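From: Fatima Akande
To: Firnham Book Swap list
Subject: Re: [firnham-books] kids' corner shelf, and what goes on it

Hi all,

Marius wrote:

> Picked up the Kisinar shelf for the kids' corner, it's put together
> and standing. Before I start loading it, does anybody have strong
> feelings about how we sort? Last time we went by size and it looked
> nice for one afternoon. Also I still have that run of matching navy
> books from Laurențiu and no idea where they go, or what order they
> go in. I can't read the titles. Do we stand them up, stack them,
> or lay them flat with the covers showing?
>
> Marius

I have strong feelings! Thank you for asking, and sorry for taking so long, I've had the Gernier boxes all over my hallway and could barely get to the computer.

First, sorting by size. Please let's not. I know it looks tidy, but the kids pull things out by cover or by who's on the cover, and they put them back wherever their hand happens to be. What worked at my sister's place was one shelf for "series and sets" and one for everything else, and that was the whole system. She has 63 picture books and three children and it has held up since October, more or less.

So for a two-level shelf I'd do sets on the bottom and loose picture books on top, where the little ones' parents can reach them down. The bottom shelf can take the heavier stuff too.

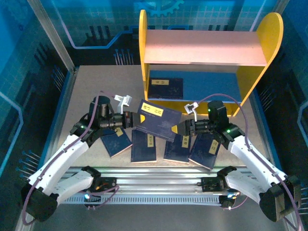 Filed under: Kids' corner / Shelves and sorting

The navy ones with the yellow labels are such handsome books, I'd love for them to go on the blue shelf and stay there. Dark navy against that blue, with the yellow sides — somebody at Kisinar knew what they were doing with the colors, even if the pink board is a bit much for me. (Ovidiu, I know you like the pink. You've said.)

My vote is to stand them up, spines out, starting from the left-hand side panel so they have something to lean on. Flat with the covers showing is prettier and I went back and forth on it, because those labels deserve to be seen. But they'd eat up the whole board and we'd have nowhere for the Phetsri alphabet set, and that one gets borrowed constantly. Could we compromise and put just one facing out at the end? We'd swap it every couple of weeks.

As for the order, I can't read the titles either. Laurențiu, do you remember if these were numbered when you got them, or is there something inside the cover? The print under the title is so tiny I wouldn't trust my eyes even with the good glasses. Raimonds has a neighbor who reads Chinese and might take a look, if that's what it is. I'd hate to guess and then have somebody's grandmother tell us volume four is in front of volume one.

One practical thing: until we have bookends, don't leave a half-filled row standing on its own. They'll go over like dominoes the first time a toddler bumps into it, and then the corners get bent. I have a pair of plain metal ones I can bring. If you've got a spare box of anything heavy, that works too, we used a box of crayons for most of last winter.

And when you're loading, lay them all out on a table first and get them facing the same way before any go on the shelf. I always skip this and always end up with one upside down in the middle that I don't notice until everything's in.

Do we still want to put check-out cards in them? I have 50 left over from the cookbook shelf and can cut more. I'm home after 4 most afternoons if anyone wants to come get them, and you'd be doing my hallway a favor by taking a box of the Gernier paperbacks with you.

Fatima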